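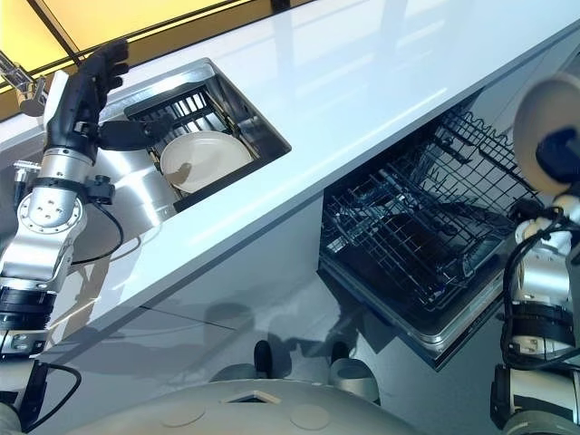 Unit 3: Household Water Use and the Kitchen Sink

Course: Home and Community Resource Management
Instructor: Clémence Marchal
Posted in: Course Handouts, Water and the Home

3.1 Purpose of the unit

This unit considers how water enters, moves through and leaves an ordinary dwelling. Students are expected to have read the handout for Unit 2, on metering and billing, before the first session. The terms "supply," "demand" and "draw" are used here as they were defined in that handout.

3.2 Supply and drain

Every sink fixture belongs to two separate systems. The supply side is under pressure. The drain side works by gravity and is open to the air through a vent pipe. The two must never be joined. A faucet outlet is set above the rim of the basin so that standing water cannot be drawn back into the supply if pressure falls. The vertical distance between the outlet and the rim is called the air gap.

The curved section of pipe under the basin is the trap. It holds a small amount of water at all times, and this water keeps sewer gas out of the room. A sink left unused for a long period may lose its trap seal through evaporation. Running the faucet briefly restores it.

3.3 Estimating use

Students will keep a record of water drawn at one fixture over 3 days. The method is as follows.

Place a container of known volume under the faucet, open the faucet to its usual setting and time the filling. Divide the volume by the time in seconds, then multiply by 60 to obtain the flow per minute. Take two readings and use the average. For each later use, record only the number of minutes the faucet was open.

Students working in metric units should convert liters to milliliters (multiply by 1000) before dividing if the container is a small one. Show the conversion in the written work.

3.4 Washing by hand

Hand washing of dishes varies more between households than almost any other use studied in this course. The main difference lies in whether the faucet runs throughout or the basin is filled and then drained. A filled basin uses a fixed quantity, whatever the number of items. A running faucet uses a quantity that depends on the pace of the person washing – this is the figure most often underestimated in student records.

Scraping plates before washing reduces the water needed and keeps solids out of the trap. Cooking fat should be cooled and placed with the trash.

3.5 Assigned work

Submit the record sheet and a written comment of no more than 2 pages. Sheets go to Anatole Marty at the Orkudcombe office. Late work is accepted only by prior arrangement. The discussion reading is the Vendel chapter on shared meters, sections 1 through 4.

Comments

Ashley Sugden: Does the record sheet have to be for the kitchen, or may we use a bathroom sink?

Clémence Marchal: Either is acceptable. Please state which at the top of the sheet.

Thaís Holanda: The section on the air gap cleared up a question I had from Unit 2. Thank you.

Nadège Deschamps: My two flow readings were quite far apart. I had opened the faucet further the second time, so I will repeat both.

Contact the Orkudcombe office | © 2020 Orkudcombe Course Materials | Back to top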